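Start | Programm | Vortragende | Anfahrt | Archiv

Sprechnotizen: Nutzergruppentreffen organisieren
Usa Phromma, 10/03/2025

Begrüßung kurz halten. Dank an Posetti für den Saal, WLAN-Zugang steht auf den Badges.

Zahlen zuerst. Im Verteiler sind etwa 800 Leute, angemeldet haben sich 400. Beteiligt sind 11 Gruppen aus der Region, zuletzt dazugekommen ist die Gruppe aus Stumton. Der Rust-Stammtisch macht auch mit, obwohl wir mit Java angefangen haben.
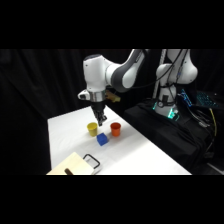 Wer darf einen Vortrag einreichen?
Alle Mitglieder einer beteiligten Gruppe, auch ohne Vortragserfahrung. Einreichung über das Formular, Titel und fünf Sätze reichen.

Weiter mit dem Ablauf. Vormittags zwei Tracks, nachmittags offene Runden. Kiyoshi Hoshino übernimmt den Build-Track, Solange Lacerda die Runde zu Kotlin. Kurzvorträge bitte nicht über 26 Minuten, der Umbau braucht Zeit.

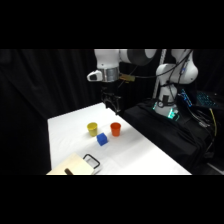 Roboterarm mit schwarzem Zweifingergreifer über einem weiß bedeckten Tisch

Aufzeichnungen: nur mit Zustimmung der Vortragenden. Folien an Tarcísio Brito, am besten als PDF.

Falls noch Zeit ist: Frage nach dem nächsten Gastgeber stellen. Macedo hat Interesse, Zusage fehlt noch.

Kontakt | Impressum | © Satum Nutzergruppen | Nach oben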